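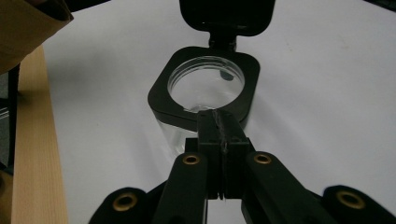 Nesberg Evening Knitters

I came home from February's meeting with cold feet and a full heart, as my grandmother used to say, and I've been meaning to write it all down before it slips away from me. Snædís brought the gray sweater she has been fighting with since the fall (the one with the yoke that came out big enough for a horse!) and we all had a go at talking her into ripping it back. She did it, too, right there on the couch, 15 rows of it, while Kerubo held her tea and looked the other way.

I'm still on my socks. I've turned the heel 3 times now and I do believe this one will stay turned. My stitch markers keep wandering off into the cushions, so I've promised myself one little box with a lid that stays in the bag. We'll see how long that lasts.

Next month we're starting on mittens, and Kerubo says thumbs are easier than heels. I'm choosing to believe her. Bring your smallest needles and something sweet to pass around.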